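4.2 Holdover clauses and the small exhibitor

Of the 399 booking agreements in the Kedon sample, 40 oblige a single-screen theatre to hold a title for a third week whatever the box office does. Distributors call this partnership. Halász, which drafted most of the 40, calls it a "continuity term" and prints it after the signature block. Exhibitors in Prekden mostly learned of it in March, when a submarine picture entered week three to a house of two.

The cost falls unevenly. A multiplex moves the unwanted title to its smallest auditorium. A single screen has no smaller auditorium, and programs its matinees accordingly. Kuvivia, the one distributor to drop the clause, lost no bookings over the period, a result its competitors have been slow to admire. 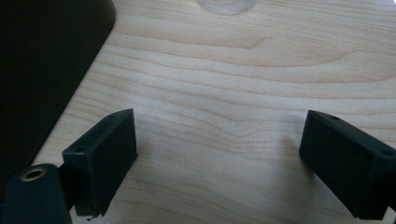
Revenue shares were coded separately from holdover terms, as the two are seldom negotiated by the same person. Arcs in a contract history resemble the darker streak in the pale tabletop of Figure 2, dipping toward the middle and rising again to the right — our rental percentages did much the same over 20 weeks, with less charm.

Comments

Our week three was a dog movie. The dog was good.

Is the Kedon data public? Asking for a theatre with one screen and a leaky roof.

Related
Virtual print fees after the projector is paid off
Who sets the matinee price?

Contact the editors | Copyright the authors | Back to top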